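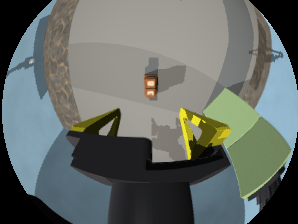
Workshop Guidance: Soldering and Wiring Small Sensor Circuits at the Bench

Issued by the Wirencombe Community Workshop
Last reviewed 17 Aug 2025

These notes are intended for members who build small electronic circuits in the workshop or at home. They cover the preparation of the bench, the handling of wire, the making of soldered joints and the checking of a finished circuit before it is connected to a controller board. They do not replace the induction, which must be completed before any member uses the soldering stations unsupervised.

Preparing the bench

Clear the working area before switching anything on. Drinks are not permitted on the electronics benches. Place the heat-resistant mat squarely in front of you and put the iron stand on the side of your writing hand, so that the lead does not cross the work.

Small parts should be tipped into a shallow dish. A dish with a lid is preferable if the work is likely to run over more than one session. Resistors that have been taken off their paper strip should be measured before use, as the coloured bands are easily misread under warm lighting.

Switch on the fume extractor before the iron. The filter is replaced every March, and members who notice a drop in suction before then should enter it in the bench book.

Choosing and cutting wire

Solid-core wire is suitable for breadboards and for short links that will not be moved. Stranded wire should be used wherever a lead will bend in use, for example between a sensor and the lid of a box.

Keep to one colour scheme throughout a project. The workshop uses red for the positive supply, black for ground and yellow for signals. Where a sensor arrives with leads in other colours, write the colours down on the circuit sheet and tape the sheet inside the lid.

Strip 6 mm of insulation from each end. Twist stranded wire firmly in the direction in which it already lies, then tin it lightly. A tinned end that has become too thick for its hole should be cut off and made again. Do not file it.

Tinned ends should not be placed in screw terminals. Solder slowly gives way under the pressure of the screw and the connection works loose. Use a crimped ferrule, or leave the strands bare.

Making the joint

Set the station to the temperature given on the solder reel. Wipe the tip on the brass wool, apply a little fresh solder to it, and hold it against the pad and the component leg together. Feed the solder into the joint from the opposite side. The whole operation should take 2 seconds on an ordinary pad. Pads joined to a large area of copper take longer.

Remove the solder first and then the iron. Keep the work still until the joint has set. A sound joint made with leaded solder is smooth and slightly hollowed at the sides. Lead-free solder often sets with a duller surface, and dullness alone is no reason to do the joint again. A ball of solder sitting on top of the pad should be reheated with a little flux.

Members who find it difficult to hold the board steady may borrow one of the Oltetti board clamps from the tool wall. The jaws should be closed finger-tight only.

Wash your hands with soap after soldering and before eating.

Pull-up and pull-down resistors

A push button or other simple switch connected to a digital input needs a resistor to hold the input at a known level when the switch is open. Without one the reading may change at random, particularly if the leads are long. Many controller boards have a pull-up resistor built in that can be turned on in the program. Please note that the reading is then reversed: a pressed button connected to ground reads low.

Where an external resistor is fitted, 10 kilohms is a sensible value for most bench projects.

Checking before power

Carry out the following with the supply disconnected.

Look at both sides of the board under the magnifier for bridges of solder and stray strands.
Set the meter to continuity and test between positive and ground. A steady tone means that there is a short circuit.
Test each signal lead from end to end while moving it gently.
Compare the supply voltage of the sensor with that of the board. A sensor that runs at 5 volts may damage a 3.3-volt input.

When power is first applied, keep one hand near the switch. If any part becomes hot, disconnect the supply and repeat the checks from the beginning.

Storage and questions

Unfinished projects may be left on shelf 19 in a closed box marked with the member's name. Loose batteries must be removed and their terminals taped.

Questions about these notes should be addressed to Hannelore Brunner, Electronics Bench Supervisor, extension 725.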